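Subject: Re: [Histgate-parents] sorting the bathroom drawer

Mirela Pimentel wrote:
> Does anyone else have a drawer where the toothpaste lives
> with the markers? Where do you even start?

Oh Mirela, you are in such good company! I started on ours with a cup of tea and 20 minutes to spare, and of course it took the whole evening. I tip everything out first — toothpaste, scrubbing brush, whatever the kids have tucked in there — and then give each thing a home, one at a time. 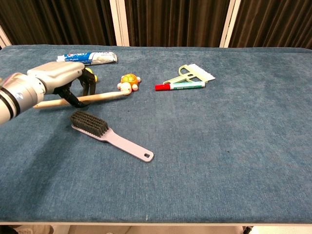
Histgate, February. The turtle on the wooden handle stays, naturally, and so does the Crest. The lavender brush can go under the sink, and the red-capped marker back to the desk. I'm still undecided on the green scraper, so do write if you'd like it!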